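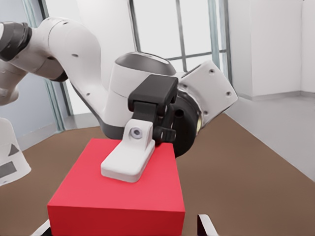
Robot arm over a red box.

27 July 2023 product meeting – minutes
Posted July 27, 2023 by Homeck office

1. Drain tablets
February's minutes were agreed. The citrus tablets sold 192 tubs at the Nukivholm shop and 88 online. Returns came to 13, mostly for cracked lids. Osard will quote for a thicker lid before the next order.

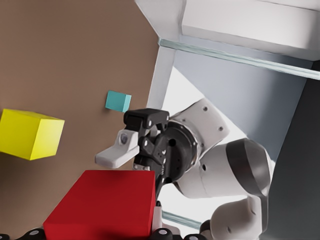

2. Bin freshener
Đặng sent two scents, mint and cedar. Mint was preferred. Cedar was thought too strong for a kitchen – it may be tried again for outdoor bins. The label must say how long one sachet lasts, and the wording "works for ever" is to come off.

3. Price
It was proposed to sell the freshener in packs of six. Postage on a single pack is high, so the shop will offer a twin pack as well.

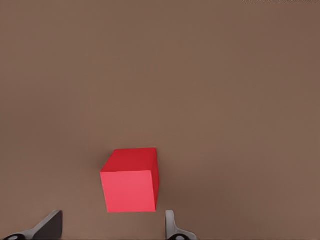
The twin pack should fit the existing box, and the office will check this with Osard when the lids are discussed. No price was fixed.

4. Any other business
The old stock of shoe spray, about 78 cans, is to be cleared at half price. The shop asked for a new shelf card. Agreed.

Next meeting to be arranged by email.

2 comments | 5 shares
Sign up for our newsletter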